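# Workshop tips: living with the gripper at the bench

I work in a small packing and assembly shop in Hullberg. Since April we have robot grippers at two of the benches, and also the hand-held kind that a person moves to show the robot the job. The tips I collected here are for people in shops like ours, where the same persons who packed by hand now also take care of the machine. English is not my first language, so please be patient with my sentences.

## The pads

Look at the pads before you look at anything else. A pad is only a soft layer on the inner side of the finger, and the top edge is where it begins to let go. If you can lift the edge with a fingernail, change the pad the same day. We tried to press it back with tape and lost a morning of work, because the tape picked up dust and then the small parts stuck to it.

- Clean the old glue off fully. A plastic scraper is enough.
- Wipe the finger with alcohol and wait until it is dry.
- Press the new pad from the middle to the edges, and hold it for 10 minutes with a soft clamp.
- Change both pads together, also when only one is bad. A new pad against an old pad does not close straight.

We order pads from Jarnby in bags. Write the opening day on the bag, for the glue on the back becomes weak with age.

## The table

Keep the middle of the table free. In the old days I had my cup, my pencil and my box of clips all in front of me, and I could reach around them without thinking. The gripper needs the space in front of it, and so do you when you are guiding it by hand. Put trays to the far side, and always the same side.
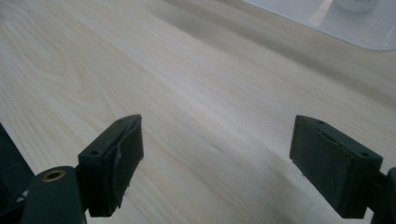 It took me several weeks to change this habit. My hands knew the old places, and on a tired day I still put things down in the center. What helped was a thin pencil line on the table for the border of the tray. Paint would be nicer, but we move the line too often.

A pale table is good for the eyes and bad for finding white parts. If you work with white caps or cups, lay a dark mat under them. Do not use a shiny one — the lamp reflects in it and you get a headache before lunch.

## Screws

Check the finger screws every Thursday, or any other day that you will remember. Turn each one only until it stops. The threaded inserts sit in plastic, and if you force them they turn around inside and the whole part must be replaced. I have done this once and I was not proud.

## The work itself

Before, one person at my bench packed 540 sets in a shift. Now the line called Wundov packs around 2000, and two of us feed it, sort out the bad ones and guide the hand-held gripper when a new product comes. My wrists hurt less. My back hurts the same, so please do not forget the standing mat.

The attention is a different kind of tired. By hand I could think about dinner. With the machine I listen for it, and a small change in the sound makes me look up. We now change places every 9 sets of trays, and it is better for everybody.

Some advice for the first month:

1. Ask to be at the bench when the trays are arranged. Later it is difficult to move them.
2. Keep one station for hand packing. Small orders are still faster there, and you keep the skill.
3. Write the stops in a paper notebook, with the hour and what you did. Our program Jia also keeps a list, but it says only "stop" and no reason.
4. If you are left-handed, say it early. Our first tray was set for the right hand, and two people worked crossed for weeks.

## At the end of the shift

Open the fingers fully before you switch off. Pads that are left pressed together overnight get a flat mark. Wipe the table with a damp cloth along the grain, then a dry one, and hang the spare key for the pad drawer back on its hook.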